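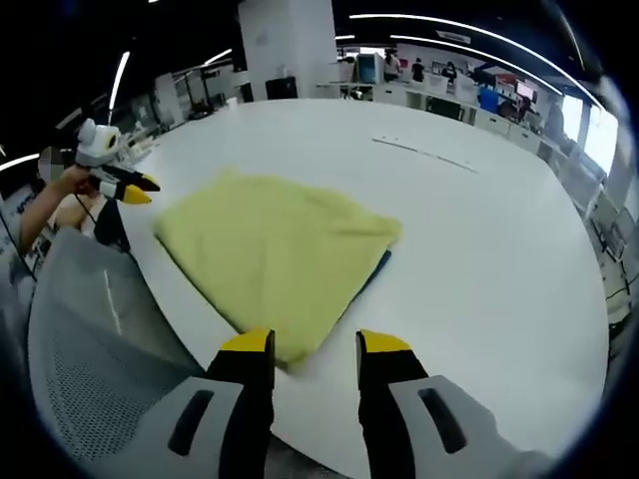 I keep hearing that the 3D printer is about to replace the parts counter. Khurram Marwat made the case again on Friday, in a talk at the Sikholm maker space, and most of the room nodded along. Broken dishwasher wheel? Print one. Missing knob on the stove? Print that too. I've owned a printer for five years and I don't buy it.

Start with the file. Somebody has to draw the part, and the people who break dishwasher wheels mostly can't. Marwat's answer is the shared library, and he put up a slide for Trarier, which lists 3,373 household parts free to download. Fine. I went looking for a hinge cover for my Brulto freezer and found four versions, all different sizes, none with a note saying whether it had ever been put on a freezer. I printed two. One snapped when I pushed it in. The other sort of fits if you don't open the door all the way.

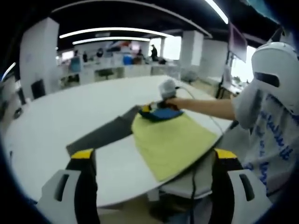 Then there's the cost, which enthusiasts work out by weighing the plastic. Fifty cents of filament, they say, against a $5 part in the mail. Leave out the printer, the failed prints and the evening you spent scraping the bed and sure, it's cheap. Shuk-fan Tsai ran a repair shop for years and she charges her own hours to every job. By her math a homemade knob came to more than a bag of factory ones.

I'll give the other side something. I-hsuan Chiu prints brackets for old looms whose maker closed long ago, and for her there is no parts counter. She measures each piece herself, prints it, breaks it, and prints it thicker. It's good work and it takes skill. It also has very little to do with a machine in every kitchen, which is what we were being sold on Friday along with a discount on a Kao starter kit.

Ask to see the part after 100 wash cycles. I asked Marwat that and he said testing was planned for October. He didn't say which October.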